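Re: [wivton-sim] how many demos before the first training run?

Hi all, and thanks for the warm welcome last month!

On March's question, quoted here so it doesn't get lost:

> We have 90 recorded runs in the living room and the policy
> still wanders off. Do we keep going in the same room, or
> start over with more rooms?

Please don't start over! We were in just the same spot at Fuldale, and those early runs were still useful (a bit clumsy, but useful). Our set now stands at 3,937 simulated runs, and the first 2,000 were all done in one living room with the coffee table and the blue sectional. I'd switch sooner if I had it to do again.
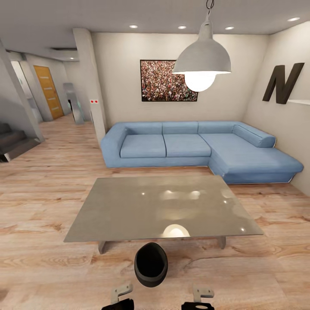 Should failed attempts be kept in the set?
Keep them, but label them as failures and leave them out of the first training run.

We threw ours away early on and I've been sorry ever since, as we wanted them later for teaching the model to recover. Elov has a tag field for this, so it only takes a second per run.

One more thought, and then I'll let you all get back to work. Change the starting spot of the robot before you change the furniture. We recorded 76 runs from new starting spots in a single afternoon, and I was so pleased with the difference that I wrote to the Mwakyusa list about it, too.

Do write back and tell us how it goes!

Warmly,
the Fuldale sim desk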